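New tables in the Weerakoon Room

The new tables are in, and the Weerakoon Room is open again for lunches, the sewing group and anyone who has booked it for the afternoon. Thank you for putting up with the side room through most of April. It was a squeeze, and the lunch club in particular had to eat in two sittings, which pleased neither sitting.

We bought six tables from Skuvell, who supply schools and halls. They came flat and were put together on site by Kavinda Debnath and Nuwan Sikder over two evenings. Each has a pale grey-white top and a narrow wooden edge. The old tables have gone to the allotment society at Grostton, who wanted them for potting and did not mind the state of the legs.

The money came from the furniture fund, which stood at £1,876 before the order went in. After paying for the tables and the delivery there is £300 left. That will stay where it is until we know what the chairs are going to cost us. Several of the chairs are past mending, and Arif Mondal is getting prices.

A pale top shows everything, and a few people have already asked how they should be looked after. Po-yen Tse has run the kitchen at Sisgate for long enough to have firm views on this, and the notes that follow are mostly hers.

Wipe the table before you leave, even if you only had a cup of tea. Crumbs first, with a dry cloth, into your hand or onto a plate. Please don't sweep them on to the floor. Then go over it with a damp cloth and a drop of ordinary washing-up liquid, and finish with a dry one. Work from the far side towards yourself and do the wooden edge last. The edge does not like to be left wet, and water that runs down to it will sit there if it isn't wiped off.
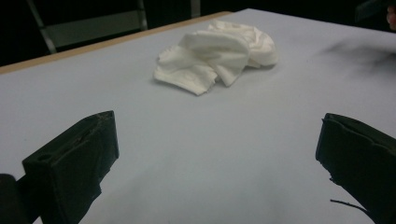 Cloths are kept in the second drawer down, to the left of the sink. White ones are for tables. Blue ones are for the floor and for spills on the floor, and they must not go anywhere near the tables, however clean they look. When you have finished with a white cloth, put it in the lidded bin by the back door and it will go home with whoever is doing the wash that week. Please don't leave it on the table or hang it over a tap. We bought a new pack at the same time as the tables and would like most of them to be here at Christmas.

Paper napkins go in the ordinary bin. They were getting into the wash with the cloths and coming out in bits all over everything else, and Keyvan Farahani spent the best part of an evening picking them off a load of tea towels.

For tea and coffee rings, leave a damp cloth on the mark for a few minutes and then rub gently. Bicarbonate of soda on the cloth will shift most of what remains. There is a tub of it on the shelf over the kettle. No scouring pads, no cream cleaner and no bleach. The scouring pads have been moved to the cupboard with the roasting tins so that they are not the first thing to hand.

Hot dishes need a mat under them. We have cork mats in the serving hatch, and there are plenty to go round if they come back after use. The sewing group has agreed to keep its irons on the board and to use the cutting mats for rotary cutters. The children's Saturday-style craft sessions will carry on using the old oilcloths, which cover a table with some to spare.

If you are moving the tables, lift them with one person at each end. Dragging them loosens the feet and marks the floor, which was only done last year. They can be pushed together in pairs for larger meals, with the long sides touching. Put them back in two rows afterwards, following the plan pinned inside the door.

One table has a slight rock to it. Kavinda has adjusted it once and will have another go. If you find that any of the others do the same, write it in the book by the light switches and say which table you mean, counting from the window.

Bookings for the room are back to normal, with a limit of 83 people, as before. Keyvan has the diary and can be found in the office most mornings until twelve.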